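Teleoperation cell inspection checklist, with comments
Site: Cedside, bench room
Task on the bench: Belell, artificial flower sorting by remote control
Inspected by: Gunnel Hägglund
Cell lead: Catinca Ene
June 2021

Marks used: OK, OK with comment, Fix before next session, Not shown. "Not shown" means somebody told me it was fine and I was given no way to check.

Power and stops

1. Emergency stop at the operator's seat cuts both arms. OK.
Pressed it 6 times during slow motion. Both arms stopped each time.

2. Emergency stop on the bench side cuts both arms. OK with comment.
It works, but you have to reach across an arm to get to it. The plan from Birner has it on the near corner. Put it where the plan has it.

3. Arms hold position when stopped. Not shown.
I was told they hold. I asked to see it with something in the gripper and was told the arms were being reset. Please have this ready next time.

4. Restart needs a deliberate action by the operator. Fix before next session.
Releasing the stop and touching the foot pedal is enough to start motion again. Catinca says operators learn quickly to keep off the pedal. I've heard that about every pedal I have ever inspected. Add a separate restart button.

Operator controls

5. Hand controllers and arms are matched before motion starts. OK with comment.
There is a matching step on the screen. It can be skipped, and the operator I watched skipped it.

6. Speed limit is on during demonstrations. OK.
Set in software, behind a password. The password is on a sticky note on the monitor. Take down the note.

7. Operator can see both grippers from the seat. OK with comment.
Fine in the center of the table. Toward the two ends I'd want to hear from a shorter operator before I signed this without a comment.

8. Breaks are logged. Not shown.
The log has session starts and no session ends.

Bench and work area

9. Table top is level and panels do not rock. OK.
Leaned on both panels. There is no lip at the seam that would catch a fingertip.

10. Trays are secured. Fix before next session.
Two trays, neither one fastened. A gripper that comes in low will push the tray before it picks up anything, and then the operator is correcting for the tray and the robot is being taught the correction. Clips or tape, I don't care which.

11. Starting layout matches the task sheet. OK with comment.
The sheet says "flowers, mixed, spread out." That would pass nearly anything. The layout I have on record has four blue hydrangeas and four red roses set out in a rough row, with loose leaf pieces between and above them. The second rose lies over the base of a hydrangea stem, and the first two hydrangeas overlap as well. If overlaps are part of the task, the sheet should say so. If they aren't, then whoever sets the table needs to be told.

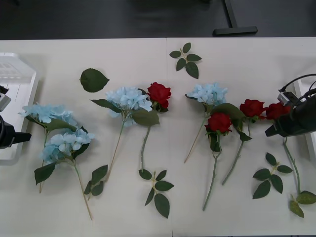 12. Loose pieces are dealt with in the instructions. Fix before next session.
The sheet covers hydrangeas and roses. It doesn't mention leaves. One operator told me she puts them in with the roses, another leaves them where they are. Both runs get saved as good demonstrations. I can't call that a safety fault, but the next person who stands beside this thing while it runs by itself will be relying on what it picked up from those two.

13. Cables clear of the arms' travel. OK with comment.
Clear in every position I asked for. I did not ask for every position.

14. Floor stands are out of the walkway. OK.
Mark the foot positions on the floor so they go back to the same place after cleaning.

Records

15. Failed attempts are kept and labeled. Not shown.
The target on the wall is 2,000 demonstrations. I asked how many failures are in the count and got two different answers. Gough's acceptance sheet asks for this separately, so a number will be needed.

16. Someone other than the operator reviews a sample. Fix before next session.
At present operators review their own runs. They pass.

17. Unattended replay is locked out. OK.
Key switch, key held by the cell lead. Tried it without the key and nothing moved.

Comment from cell lead (C. Ene): Items 4 and 10 accepted. Item 12, we will rewrite the sheet. Item 16, I don't agree that this belongs on a safety list. The operators know the task better than any reviewer would.

Reply (G. Hägglund): Noted. Item 16 stays open. Next inspection in September, and I would like to see items 3, 8 and 15 first.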